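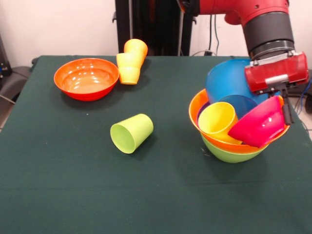 Bright plastic on a green cloth: the cups and bowls that outlive the good china.

The Unbreakable Picnic Set, and Other Heirlooms

By Faraji Mollel

My grandmother left behind a dinner service with a gold rim, a fish knife in its own little coffin, and a stack of plastic bowls in colours last seen on a municipal slide. The family argued politely over the first for most of a January. The fish knife went to whoever was standing nearest. The bowls went home with me in a shopping bag, and I have eaten from them nearly every day since.

I mention this so you know where my loyalties lie. The wider world has never taken plastic tableware seriously. It belongs to the caravan, the school fete and the bottom drawer. You give it to people under five and people over the limit. Ask a decent host for a drink at a summer barbecue and you'll be handed glass, right up until the first one hits the pavers, at which point out comes the plastic, with an apology.

In Wescombe, where I grew up, there was no apology. Every household on our street owned the same picnic set, bought from the same hardware shop, and after any gathering of more than two families the sets became hopelessly mixed. My mother painted an M for Mollel on the bottom of ours in nail polish. It wore off in the wash. For years we had a run of orange cups that I'm fairly sure belonged to the dentist.

The hardware shop has since become a place that sells candles. The man who ran it once told me he had shifted 670 sets over a single Christmas, and I believed him, having carried most of them up and down the beach.

The case against

Let me be fair to the opposition. Plastic bowls stain. Put a decent curry in a yellow one and you own a different yellow one. They hold a smell of onion well past the point of reason. They float in the sink, bob about under the tap and fling water down your front. In the dishwasher they flip over and fill with a grey soup that you discover only when you pick them up, in socks.

They scratch, too. Mine have gone cloudy at the bottom, where two generations of spoons have been chasing the last of the custard. And I'm aware that making a thing to last for centuries and then using it for one birthday party is not our finest habit. If you're going to buy the stuff, you should be prepared to be buried with it.

Then there's the feel. A china cup has some weight, and tea in plastic is a grim business that I wouldn't wish on a relative. 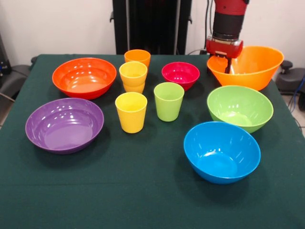 The case for

Drop one.

That's most of it, though there is also the matter of colour. Somewhere along the line adults decided that food should arrive on something the shade of wet cement. I blame restaurants. I recently had lunch at a place called Marnach, where the plates were handmade, charcoal, and as rough as a driveway, and every cutlery stroke made the whole room wince. A modest salad on one of these costs what I used to spend on a tent.

Put the same salad in a purple bowl and it cheers up enormously. So do the guests. I've served soup to some very serious people from my grandmother's bowls, and each of them asked for a particular colour before sitting down. A retired magistrate swapped with his wife when he thought I was in the kitchen.

The design world has noticed, naturally. A company called Lakano now makes a picnic set in "heritage brights", with bowls and cups that nest into a canvas bag, for $146. The bag is very nice. The bowls are bowls. I held one in the shop for a while, turned it over, and caught myself looking for nail polish.

What to do with yours

Look in the bottom drawer, or the shed, or the tub marked CAMPING that hasn't been camping since the kids moved out. Wash everything twice. Bicarb will shift some of the onion. Leave yellow ones in the sun for an afternoon and the curry fades to something you could call patina if you were selling it.

Stack them by colour if you must, although mine have always gone in however they land - a tower that leans a little and comes down, about once a week, with a noise like applause. Nothing has ever broken. My sister, who got the gold-rimmed service, is down to four saucers and a gravy boat.

She's asked for the orange bowl. I've told her it's the dentist's.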